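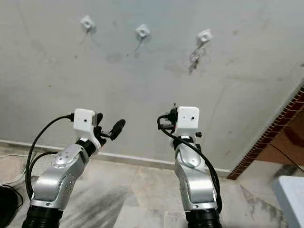 What is the Ranby kit?
It's a two-arm robot set from Zellex, made for practicing small household jobs.

Ranby goes on offer today, 2019-06-08, and we're thrilled to share it! Each kit comes with two arms and 28 starter tasks, key handling among them. 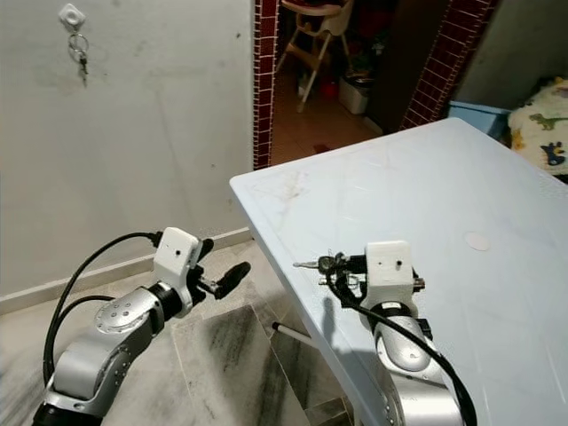 Keys are a wonderful test, says designer Cayetano Garrido: "They're thin, they slide, and every home has them."

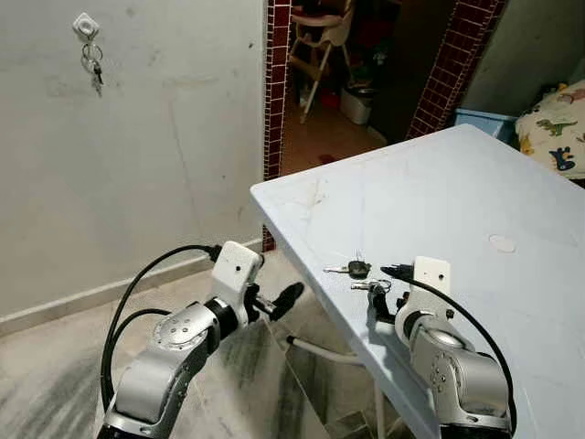
The first 85 kits ship in November. Orders are open through Carrilho.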